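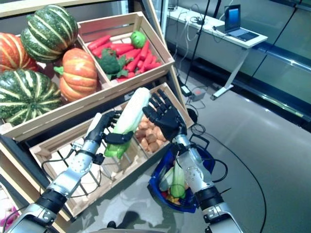 Produce picking cell, left hand closed on an ear of corn.

Care of cable loops and finger pads on a two-arm picking cell

Posted by Elsa Nieminen
Our laboratory operates a two-arm cell which transfers artificial vegetables from tiered crates to a basket. Since March the left hand has reported fault 1679 when the wrist rotates fully. Kindly advise on the correct inspection procedure.

Abdelilah Ragab
Isolate power before handling either arm. Fault 1679 on our Brundeo controller denotes an interrupted hand signal, and the wrist connector should be examined first.
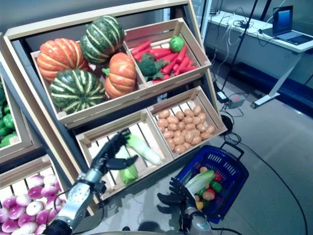

Cable slack should be set with the arm at its furthest working reach. Move the wrist slowly through its full travel in manual mode and confirm that the cable is neither stretched nor trapped. The black cable looping near the base of the left arm requires particular attention when the hand is over the lower crate, as the loop must clear the crate edge. Re-seat the connector, then run 100 cycles at reduced speed.

Magdy Cherkaoui
Agree with the above. Ours was the connector. Also wipe the fingers – dust affects grip. 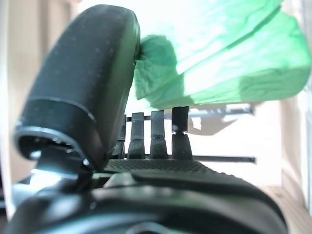 Finger against creased green material, with pale dust flecks on its surface.

We use a dry lint-free cloth every 12 shifts. I do not know the interval for other hands, so please consult your manual.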